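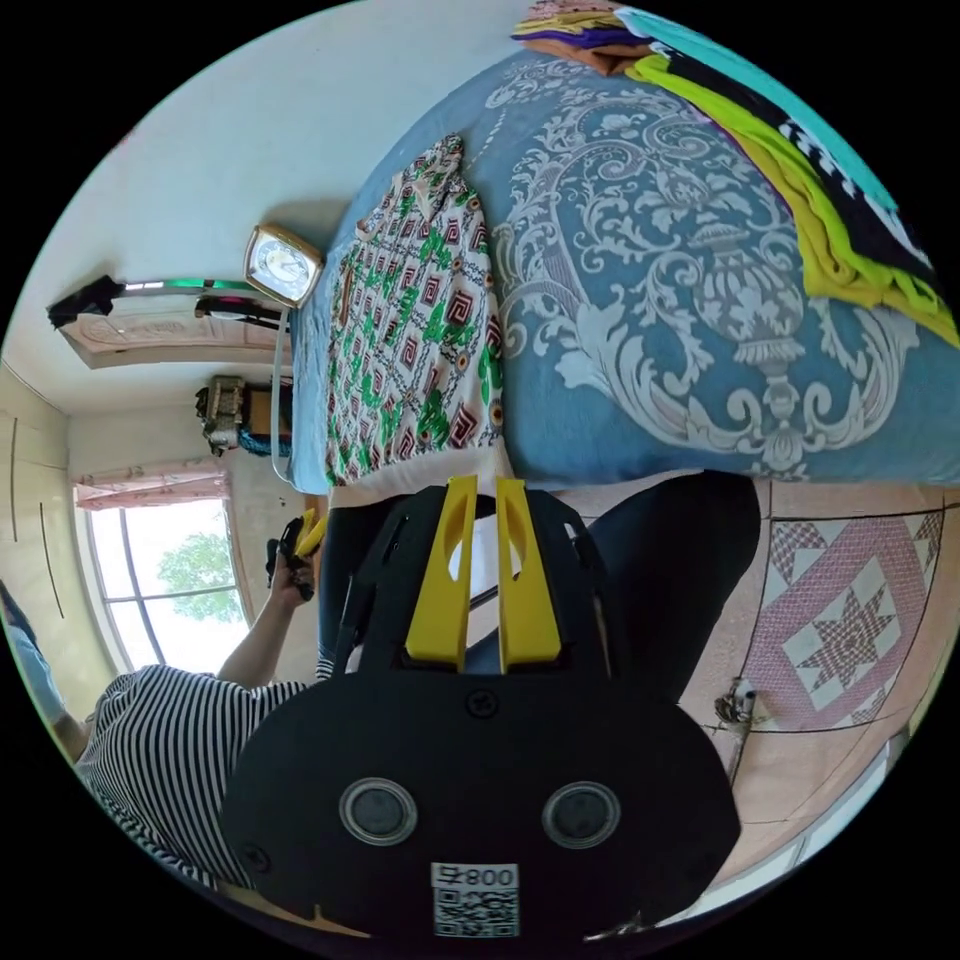

About Bellotcombe

We don't have much patience for restaurant awards. Most of them go to places that sent in a form and paid for a table at the dinner, and a plaque by the door has never improved anybody's soup. You won't find one by ours.

Bellotcombe opened in 2000 in a former hardware store on the north end of Ljungberg, and the kitchen has been run by Juraj Mikuš since the second winter. He trained as a baker, which explains the bread and probably the hours. We seat 24 in the main room and a few more at the counter, where you'll get your food faster and hear more swearing.

The menu is short. We used to print a long one with a paragraph on every carrot, and it sold no more carrots. Now it lists what the dish is and what it costs. We're wary of the word "local" too: the lamb and eggs come from Loremus, 20 miles up the road, but the lemons obviously don't, and neither does the fish. Ask and we'll tell you where anything came from.

There is no tasting menu. We tried one for a season and people looked tired by the fifth plate. The regulars order the braised shoulder, the barley with mushrooms, and whatever pie is left.

We have been told we need an app, a loyalty program and a signature scent. So far we have a phone. Call after 2 p.m. and someone will pick up, though not always cheerfully. Walk-ins are fine, particularly early in the evening.

Our second, smaller place, Pulent, is across the square and serves lunch only. It has the same bread and worse parking. Both kitchens close for most of November, when we repaint, argue about the menu and leave it mostly alone.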